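Freezing layer cakes ahead of the June rush

Every spring we get a little flood of notes asking whether it's really all right to freeze a cake you plan to serve to company, and every spring I write back yes, yes, please do! I baked for the Bellis street supper last year, 6 big sheet cakes for 136 people, and every one of them had been in my chest freezer beforehand. The plates came back clean, so I took that as a good review.

The trick is mostly in the wrapping. Let the layers cool all the way through (I leave mine on the rack until bedtime, and then I fuss over them a bit longer than I need to), wrap each one snugly in plastic, and then go over it again with foil. I've been using the Milline wrap we carry at the counter, though whatever you have in the drawer will do fine if you press the air out. Label the foil before it goes on the cake, when it's still flat enough to write on. I have thawed a mystery layer or two in my time and found spice cake where I was hoping for lemon.

Butter cakes and oil cakes both freeze beautifully, and carrot cake comes out a touch moister, if you ask me. Angel food I'd leave for the day itself. Meringue too, and anything with a custard filling, which tends to weep once it thaws.
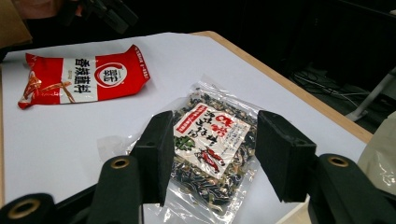
Thawing and filling

Move the layers to the refrigerator the night before, still wrapped, so the moisture settles on the foil and stays off the crumb. I like to trim and fill mine while they're cold and firm, with a thin coat of buttercream to hold the crumbs down, then back in to chill before the final coat. If you're using fresh berries, keep them for the very end.

We have 50 of the Trostex cake boards put aside for newsletter readers, in the ten-inch size, and the Stimer turntable is back on the shelf after a long wait. Just ask at the counter, and do tell us what you're baking while you're there!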